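Skutomeck > Who We Are > About Us

Home Classes Room Resets Prices About Contact

About Skutomeck

We teach people to put their stuff away. That's the short version. Longer version below, written in between two classes so bear with us.

Skutomeck is a small home organizing school in Grindville. We run evening and weekend classes on sorting, storing, packing and clearing up, and we do home visits for people who'd rather have us standing there. Started in a spare room over a shoe repair shop. Moved once. Now we have 2 teaching rooms on Koddale Street, ground floor, step-free, buzzer on the left.

Four of us on staff. None of us were tidy kids.

What we do

Mostly tabletops. People come in wanting to redo the whole garage and we start them on one table, every time. A table is a good size. You can see all of it, you can reach all of it, and you can finish before you get hungry. Everything that tends to pile up on a kitchen table gets its turn — the jar that never went back in the cupboard, the toothbrush still in its package, a mug, something sweet somebody was saving for later. You sort it by where it lives. Not by size, not by color, not by how nice it looks lined up. Where does it live. If it doesn't live anywhere, we talk about that.

Kitchen stuff goes one way and bathroom stuff the other, and small loose pieces stay in their container until the very end. Spreads and honey together, please. Little drink cartons stand up, don't lay them down. Bowls upside down if they're waiting for a shelf, keeps the dust out.
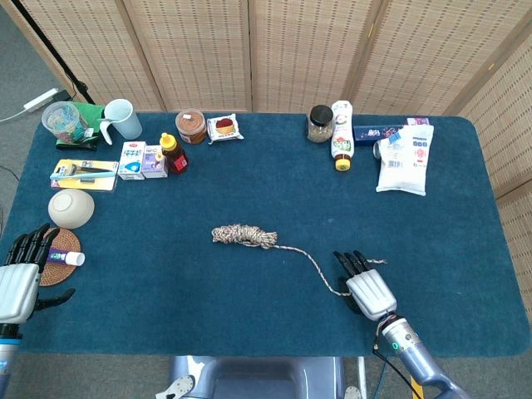 The second half of a class is always slower. By then the easy things have gone home and you're left with what we call the maybes. Chargers for phones you don't own anymore. Birthday candles, used. A lid. Everyone has a lid. We give the maybes a box and a date, and if the date comes and you haven't opened the box, you know what to do. Some people bring the box back to us to do it, fine, we don't mind, but we won't store it for you. Please stop asking. We tried it one winter and lost the use of a closet.

Our beginner course is 5 sessions. Table, drawer, fridge, bathroom cabinet, and then one session on whatever you've been avoiding. The fifth is the one people remember. Max group is 17 in the big room, and it does get loud. Small room is quieter and books up first.

The Rønning method, sort of

We get asked about this. Rønning is the name of the card system we use, it's ours, we named it after the street where the first room was. Cards with a place written on each one: sink, pantry, bathroom, desk, out the door. You lay them down, you move things to the cards, you carry each pile to its place in one trip. One trip per pile. People always want to do two piles in one trip and then something ends up in the hallway for a month.

You can buy the cards at the front desk or just make your own from a cereal box. Works the same. The bought ones have rounded corners and fit in a drawer, thats about the difference.

Who comes

All sorts. People moving into a smaller place, people whose kids just left, people whose kids just arrived. Students from the college in their first apartment with one pan and eleven mugs. A lot of couples. We seat couples at separate tables for the first session and then they can do what they like.

You don't need to bring anything to the first class, we have things here to practice on. Everyday things, groceries and dishes and so on, the kind you've got at home. From session two on, bring one bag of your own stuff. One bag, a normal grocery bag. Not a suitcase. If it's food, sealed please, the rooms have carpet and we are the ones who clean it.

Home visits

Two of us go out on visits, always as a pair. One sorts with you, one carries. We work in the room you pick and we don't open doors you haven't opened first. We don't sell your things and don't haul furniture. We'll load donation bags into your car if you've got one, or walk them over if it's close.

Visits inside Grindville have no travel charge. Outside town, ask. We answer email faster than the phone — the phone is usually under something.

Schools and groups

We do a short version for school groups and after-school clubs. Kids are better at it than adults, mostly, they don't have feelings about a whisk. Teacher stays in the room. The packing class (lunch bag, overnight bag, moving box) is the popular one and we can bring it to you if you have tables. Any tables. We bring mats.

A few things we believe

Buy the storage last. We mean it, don't stop at the store on the way to your first class and come in with baskets.

Labels are fine but only if everybody in the house can read your handwriting.

A clear container beats a pretty one.

If you use it every day it can stay out. You're allowed to have things on the counter. Some of our students seem to think we'll come over and check, we won't.

Nobody should tidy for more than an hour and a half without sitting down.

What's new

Small room is getting new shelves in February, so no small room bookings that month. Everything else runs as normal. Fridge session has moved to the second week of the course instead of the third, too many people were skipping ahead anyway. Gift vouchers are back, ask at the desk, they don't expire. And we finaly have a coat rack.

Finding us

Koddale Street, Grindville, next to the laundromat. Street parking out front, free after six. Bus stops across the road. If the door is locked we're in class, ring and give us a minute. Bathroom is down the hall past the big room.

Want to sit in on a class before you sign up? Sure. Email first so there's a chair.

Page updated 17 Oct 2022

17 shares | 4 comments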